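Call for participants: do household decluttering methods do anything?

Melbridge is looking for adults who have tried to declutter their home at least once and have doubts about whether it stuck. We have read the bestsellers. We have also read the studies the bestsellers cite, where they cite any, and most of them rest on people filling in a form the week after a big clean-out, when everybody feels marvellous. We'd like to know how those people feel in May.

An earlier survey by our group drew 2,736 replies. Only 302 of those people could still name the method they had followed, and plenty of them named two at once. A survey can't tell you much more than that, so this round involves home visits.

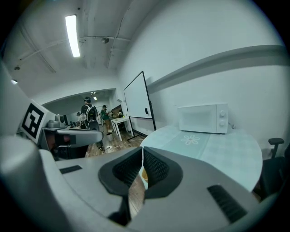 You would be assigned to one of two groups. The first follows the Fabbri method, a room-by-room programme with a workbook and a fair bit of talk about gratitude. The second gets a plain sheet of paper that says "put away what you use, get rid of what you don't". We suspect the sheet will do about as well. We could be wrong, and we have written down in advance what result would change our minds.

What we ask of you: 6 home visits, each in the early evening and each lasting under an hour. Between visits you keep a short diary of things you went looking for and couldn't find. Please don't tidy up before we come. People always do, and it ruins the first set of notes.

You are eligible if you are 18 or over, rent or own your home, and don't plan to move or renovate while the study is running. Share houses are welcome if everyone living there agrees. Professional organisers can't take part, nor can anyone who sells storage tubs for a living.
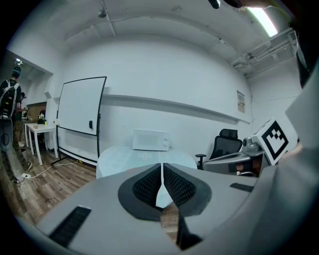
White walls and a fluorescent light over a wooden floor.

Participants receive $450, paid after the last visit. If you withdraw early you are paid for the visits you have done. Your diary is stored under a number, and we won't publish your name or your street.

We take no money from the publishers of the Fabbri workbook or from Skeltum, who make the shelving it recommends. Both offered. We bought the workbooks at full price and kept the receipts.

To put your name down, write to Fiorella Monti at Melbridge with your suburb, the number of people in your household and the method you tried last. One paragraph is plenty. We don't need before-and-after photos.

Recent calls
Does a shared family calendar save any arguments?
Jamov sleep diary: second round, now full
Casual interviewers wanted, evening shifts
Meal planning apps and the weekly grocery bill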